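Table covering paper

Table covering paper is a strong paper, usually brown, that is laid in one large sheet over a table to protect it during work, play or simple meals. It is sold in rolls and is most often made from unbleached kraft pulp. In schools and hobby rooms it is also called bench paper.

Use

The sheet is cut a little smaller than the table top or is left to hang over one side. A plain brown ground has low glare, and small pale or bright things are easy to find on it. For this reason it is common under sorting work, where small boxes, baskets and soft pieces are put out and collected again.
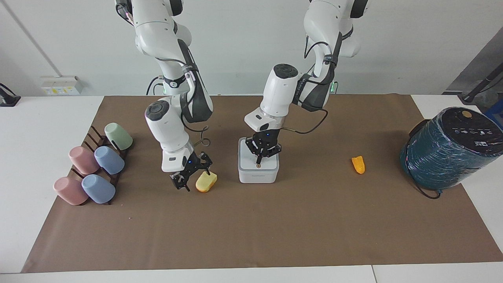
Brown paper on a work table, with a small white box and a bright orange piece. Photo: Chih-ming Lai

The weight of the paper decides how it behaves. Light paper moves when a box is pulled across it, and heavy paper keeps the curve of the roll for some hours. Many users turn the curved side down and leave the sheet overnight - in the morning it is mostly flat. Light creases do no harm, but a deep fold can make a cup stand badly.

Rolls and sizes

The narrow roll made by Verkwood is 600 mm wide and is meant for single desks. The wide roll from Trenex measures 928 mm and covers a common work table in one piece. When two strips are needed, they are laid edge to edge and taped from below, with an overlap of 2 cm if the table will be used for wet work.

Arrangement of objects
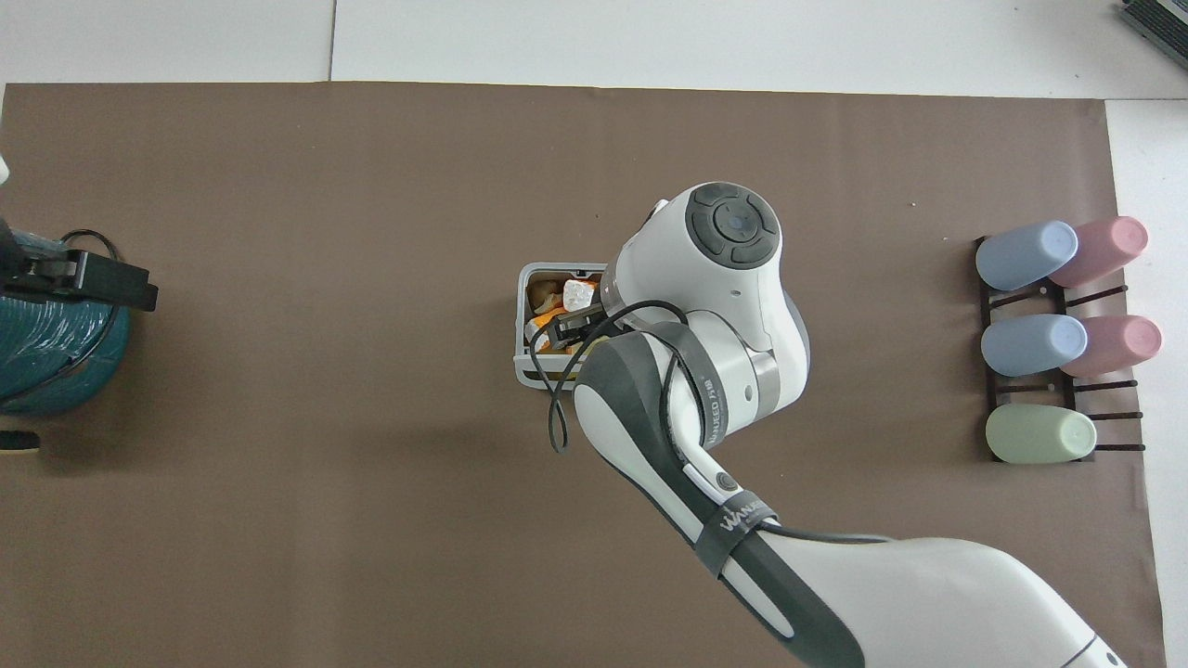
Containers which are used often, such as a small basket, are placed near the middle, within easy reach. Taller things, for example a rack for cups, stand at the side. Some teachers draw the outline of each object on the paper with a pencil, so that everything can be returned to the same place. The Yau handbook for playrooms gives 141 such layouts, most of them for pretend food and kitchen sets.

Care and disposal

Dry crumbs are shaken off and the sheet is used again. Clean paper goes with other waste paper, but pieces with grease or much tape should be kept apart. Coated types, such as the one sold by Fivus, resist water longer and are not accepted everywhere for recycling.

See also: Butcher paper, Desk pad, Oilcloth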